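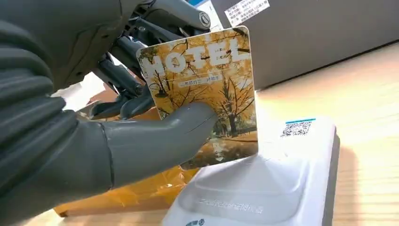
Dzifa Korletey wrote to me after the last version of this talk to say that the picture side is the only side of a key card anyone remembers, and that hotels which print theirs plain white are throwing away the nicest thing on the desk.

Leave that up while people find seats. Then read Dzifa's line out loud and ask who agrees. Expect hands! If the room is quiet, start with the trees: yellow leaves, gold and orange, dark branches, HOTEL in huge white letters with bits of leaf showing through. I love this card. Say so.

Opening

Good morning, I'm Nana Kwofie, and for the next 17 minutes I get to talk about my favorite small object in the world. (Pause. They will laugh or they won't.)

Check-in is mostly waiting and paper. Then there is one second when something gets handed over and it's yours till you leave. I want us to care about that second.

Thank Gwenaël for the slides. Mention that questions go at the end, except carpet questions, which I will take at any time.

What goes on the front

Big word, small words. The big word has to read from across a lobby, and on the autumn card it does. The small line sits in its own white strip under the big word, so the leaves don't fight with it. Good trick, steal it. But watch the size! At Prullwood our first small line was so tiny that guests held the card up to the window to read it.

Trees, water, a street at night, all fine. A photo of the building is my least favorite, as the guest is standing in it.

Story: the November print run at Prullwood. We ordered a batch of 100 with a snow scene, and Salamatu Asamoah asked at the proof stage which way up it went. I couldn't tell her. We changed the picture. (Keep this short, I always run over here.)

Never print the room number. I know everyone here knows. Say it anyway.

The desk

White reader, light wood. I like this pairing a lot. A reader should be easy to find with your eyes on the guest and your hand already moving.

Points to get through:

Keep a clear patch of tabletop on both sides of the reader. Pens live somewhere else.

Blank cards in one tray, returned cards in another. Mixed trays are how two families end up with cards that open nothing.

Pick one way to present the card and teach that one. Ours is flat, picture up, and we wait for the reader before lifting it.

Hand it over picture side toward the guest, right way up for them. Ekene Danladi does this so well that I asked him to do it slowly for me, several times, with a line forming. Sorry again, Ekene.

If there's a demo desk in the room, get someone up from the front row now. Let them try it as the guest first and then as the clerk. It's a completely different feeling from each side of the desk!

The floor

Yes, I'm going to talk about the floor. Cards get dropped. A card on a plain pale floor is easy to spot, and so is every crumb and every wheel mark from every suitcase. Gray speckle forgives nearly everything: charcoal flecks, middle gray, pale gray, all mixed together. It hides grit until the vacuum comes by and it still lets anything white jump right out at you.

The danger is the dark card. We had a run in charcoal once, very elegant, and the team at Ova spent a whole shift looking at their shoes. So choose the card with the carpet in mind. Take a proof, drop it on the floor, step back, and see how fast you find it. Do this before you order the other 100.

(If there's time: the tile question. If not, skip to the picture.)

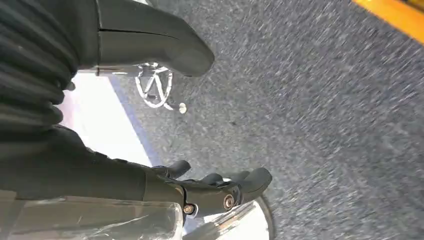 Try this at your own desk

Stand where the guest stands, coat on, bag in hand. Look at the tabletop for a while. What's in the way?

Take 12 of your own cards out of the tray and lay them out picture up. Scuffed corners go in the bin. Be strict, it feels great.

Read the small print at arm's length. Ask someone who wears glasses to do it with them off.

Hand a card to a coworker and have them tell you what they noticed first. At Kpodo three people in a row said the color, and that settled a very long argument.

Questions

Likely ones: paper cards or plastic, phone keys, what to do with old stock. On phone keys, be fair. They work well for plenty of guests and I use one myself. I still ask for the card.

Old stock: Salamatu cuts hers into luggage tags. Pass the bag of them around and ask for it back before lunch.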